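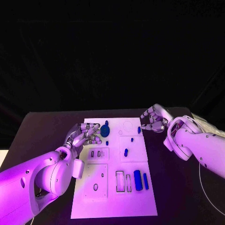 The white board and its blue parts, under the purple lights.

Well, the hall at Lutusbridge has had its 28th birthday as a games evening, if you can call it a birthday when the cake was a tray of flapjacks from the garage. I've been going for six of those years and I still can't get through the rules of anything in one sitting.

We're a jigsaw and board games lot, mostly. Over the winter we got stuck into a big puzzle of Lardale harbour as it looked in 1945, all grey sea and grey boats and (you guessed it) grey sky. I did the sky. I don't want to talk about the sky! We finished in May with 2 pieces missing, and one of them turned up in my coat lining when I was looking for bus fare in Zembridge.

That got me thinking about how people sort their pieces. My mum was an edges-first person and wouldn't hear of anything else. I go by colour, then get bored and start trying things at random. There's a couple on the end table who sort by shape, knobs and holes, and they work in complete silence and finish before everyone else has found the corners. I tried it their way for a month and it did help with the sky, though it's hard going on the eyes after nine o'clock.

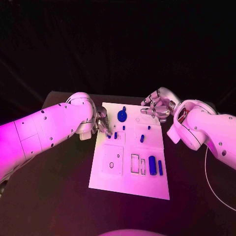
Small blue pegs near one corner of the board.

We've also had a go at Fjeld, the one with the wooden sheep and the very long rule book. I like it more than I thought I would. You spend the first half building walls and the second half wishing you'd built them somewhere else, and the scoring takes as long as the game. Bring a pencil - the hall ones are all blunt.

Next time round we start on a new puzzle, a market square with lots of awnings, so plenty of colour for those of us who can't face more sea. Doors open at half past six and the kettle goes on straight after. If you've got a lamp that clips to a table, please bring it along, and if you borrowed the harbour puzzle, could we have the lid back?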